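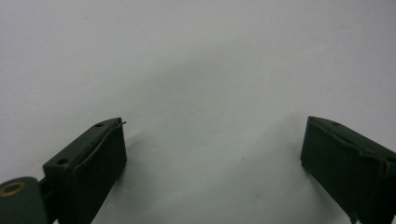

What the second gripper will cost us

I finally sat down in March to work out the numbers for another hand-held gripper. We have one at the Gindwood shop already and it gets used every day, so two people can't collect at the same time. That is the whole argument for a second.

The quote from Irnstead is 625 for the tool with its mount. Finger pads are extra, 20 a pair. I first left those off the sheet, which was a mistake. The rubbery covering on a pad is the part that wears, and an edge starts lifting long before anything metal gives trouble. I've put in enough pairs for a year and rounded up.

Boris Paulík wanted to look at the Vinden arm instead. It comes to roughly 4000 before cables, and it would need a table of its own — we don't have the floor space until the shelving moves. I wrote it down for next year and left it there.

Other things on the list: spare screws, a case with foam, and 70 for shipping. Kuruc could make the pads locally for less, but I haven't seen a sample yet. If one arrives before the order goes in, I'll try it on the old gripper first and change the pad line.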